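3. Toll Stations and Grain Accounts in the Tonach Valley

3.1 The sources

The account rolls from Tonach cover 64 years, with gaps. They were kept by the clerks of the toll station at the lower ford, where the road from Skellen met the river, and they record what passed through, what was paid, and in most years what was owed and never paid. The rolls were bound into three volumes long after they were written. The binder put several sheets in the wrong order, and two earlier editors followed his order without checking it against the reign years given in the headings. We have gone back to the headings. Where a heading is lost, we have used the name of the clerk, which is usually repeated at the foot of the sheet.

The hands are easy to tell apart in the first volume and much harder in the second. Duda's transcription identifies five clerks in the second volume. We count four, and treat her second and third as one man who changed his pen or his habits after a break in service. This matters for the grain figures, as the clerk in question used a smaller measure than his colleagues and did not always say so.

The rolls are not a full record of trade. Goods carried for the ruler's household paid nothing and were left out. So were loads belonging to the two religious houses upstream, whose exemptions were confirmed at the start of each reign. A large share of the grain in the valley must have belonged to one or the other, and the rolls tell us nothing about it.

3.2 The station and its staff

The station had a keeper, two clerks and a small guard. The keeper was appointed from the court and was paid from the tolls before anything was sent on. In the early rolls his share is a fixed sum of 70 silver pieces a year. Later it is a portion of the takings, and the change comes in the same season in which the new ruler replaced most of the officers his father had left behind. Szczepańska reads this as a reward for loyalty. It may also have been a plain answer to a shortage of coin, and the rolls from that season do show more payments in kind than any before them.

The guard is harder to follow. Its men are named only when they were fined or when they died. Three were fined for letting carts pass at night, and one, a man from Mancuso, was fined twice in the same month and is then not mentioned again. The guard seems to have been fed from the station's own store. The entries for bread and lentils are regular, the ones for meat are not, and oil appears only in winter.

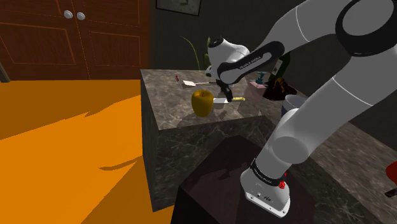 Figure 4.

Konrad Rutkowska objected, when an early version of this section was read at the Tirner workshop, that the bread and lentil entries could not be used to size the guard at all, as travelers held overnight at the ford were fed from the same store and charged to the same line. He added that the winter oil was as likely to be for lamps as for the kitchen.

We accept the first point in part. Travelers were held at the ford, and at least some of them were fed. But the entries for July, when the river was low and few people had reason to wait, are close to those for the months of high water. If travelers had made up much of the number, the two should differ. We therefore keep our reading of the guard as a small body of steady size, and we do not attempt a figure. On the oil we have no firm view. The word used is the general one, and the clerks use it for both purposes elsewhere.

3.3 The grain tolls

Grain was charged by the load. A load was whatever one animal could carry, and the clerks wrote down the kind of animal only when there was a dispute. The total for the best recorded year is 736 loads. The lowest total for a year with no missing sheets is well under half of that, and it falls in the second year after the siege of Skellen, when much of the lower valley had not been sown.

It has often been said that the siege ruined the valley for a generation. The rolls do not support this. Loads passing the ford had recovered by the fifth year, and in the sixth the station sent 500 silver pieces to the court, its largest single payment. What changed was the direction of travel. Before the siege most of the grain went down to the town. Afterward a good part of it went up, to the garrisons the new ruler had placed along the hill road, and it was bought at a set price that the sellers complained of more than once.

Those complaints were copied into the rolls by the second volume's last clerk, who may have had some sympathy with them. One asks for the price to be raised to what the town paid. Another asks only that the buyers come on the day they named -- the grain had been brought to the ford and had sat there in the rain. There is no record of a reply to either. The set price stayed the same until the end of the reign.

Chong has argued that the garrisons could not have been held without this grain, and that the hill road policy as a whole rested on the ford. For the central stretch of road this seems right. The northern posts had their own fields, which are named in the land grants discussed in section 5, and they appear in the Tonach rolls only in the two years when those fields failed.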